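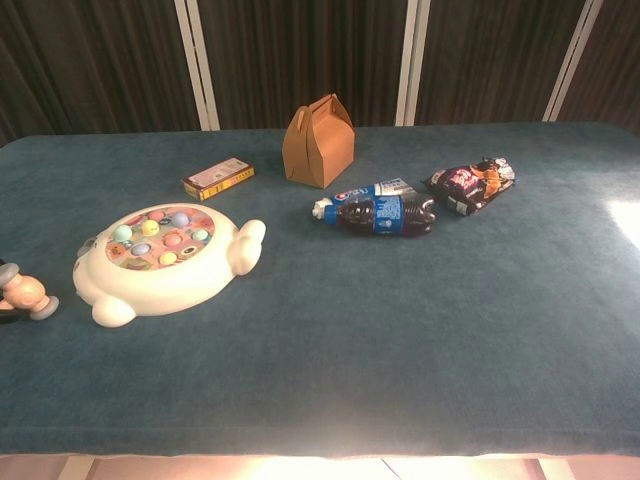

Dromadness Toy Library: June open table, the gallery

Quick page, sorry it's short on polish. Open table was in June, first one in the back room, doors at 2, everything packed by teatime. Captions are mine (Oanh) except where Milagros grabbed the keyboard. If I've spelled you wrong, email me and I'll fix it when I get a minute.

For anyone new: we lend toys and table games to families, one bag at a time, and a couple of times a year we put a load of them out on cloths so people can try before they borrow. No tickets, no sign up. Shoes off on the mat please, shoes fine everywhere else.

1. The fishing game on the teal cloth
White animal shape lying flat, ear sticking out, little foot at the front, pink pond in the middle with sea creatures printed on it. Pastel fish, nine on the pond. Catalog no. 381. Goes back on the lending shelf this week, and there's a waiting list, so get your name down.

2. The teal cloth itself
Three people asked so it gets its own entry. Velvety, deep color, shows every stroke of your hand if you brush it the wrong way. Bảo Hà brought it. Please do not iron it. Lint roller, then fold it loosley, then in the blue crate with the other covers. Looks great against the dark brown curtains, we're using it again.

3. Puzzle corner
Floor mats, wood inset puzzles, the farm one with the missing goose (still missing). Larasati Tambunan ran this end all afternoon and traced a new goose on cardboard. Good goose. Better than the old one if you ask me.

4. Marble run, first version
Built by the under-eights. Tall. Very tall. Leaned a bit toward the radiator.

5. Marble run, second version
Shorter.

6. Rorkitz building sets
The wheels-and-rods ones, two tubs, both out of the bag and mixed together inside ten minutes. Nhung Lương sorted them back by color over a cup of tea and says she enjoyed it. New rule for lending: tubs come home with the lids ON. I've had axles in my coat pocket since spring.

7. Tea and squash table
Ginger cake, plain cake, orange slices. Cake gone by 3:30. Thank you to whoever left the tin with the roses on the lid, it's in the office, come and get it.

8. Story rug
Milagros reading the whale book, twice, by demand. Her caption: "I did the voices. Nobody recorded the voices. Good."

9. Gremasero card games
Snap, pairs, the one with the hats. Good turnout from the older kids, who'd said on the way in that they were only dropping off a sister. One pack is short a card, the green hat. Check your bags.

10. Returns desk
Long line at the start, nothing at all after that. Bảo on the stamp. 7 bags back, 8 bags out, so we're a bag down on spares and I'd love any old drawstring ones you have at home. School PE size is perfect.

11. Repairs
Wobbly pull-along dog, new string. Shape sorter, lid glued. Xylophone, we tried. Still sounds like a dropped drawer. Keeping it, kids love it.

12. Packing up
Cloths first, then small parts, then the big stuff. For the fishing game, count the fish into the zip bag before anything else gets put on top. Check under the cloth as well, and in the folds. Light pastel bits vanish on that floor, it's nearly the same color in the sun.

13. Last one out
Nhung with the keys and the leftover oranges.

Borrowing notes

Lots of you asked on the day so here it is again. Two weeks per bag, one renewal if nobody's waiting. Lost a piece? Just tell us, write it on the slip, we'd sooner know. Wipe plastic toys with a damp cloth and dry them before they go back in the bag. Nothing in the dishwasher, we've had a melted giraffe.

Waiting lists right now: the fishing game, the Rorkitz tubs, the big marble run. Everything else is on the shelf. The list is on paper by the door, or email and I'll add you, but paper is quicker as I only check mail in the evenings.

Thank yous

Pangilinan Bakery for the ginger cake. Larasati for the goose. Bảo for the cloth and for carrying all the tables. Milagros for the whale. Everyone who stacked a chair without being asked.

Want a photo taken down or want a bigger copy? Say which number and I'll sort it, may take me a few days. Next open table isn't fixed yet, will go on the door and on this site once we have the room confirmed. If you've got games to donate, complete sets only please, and no more jigsaws over the summer, the shelf is full.

Oanh Thân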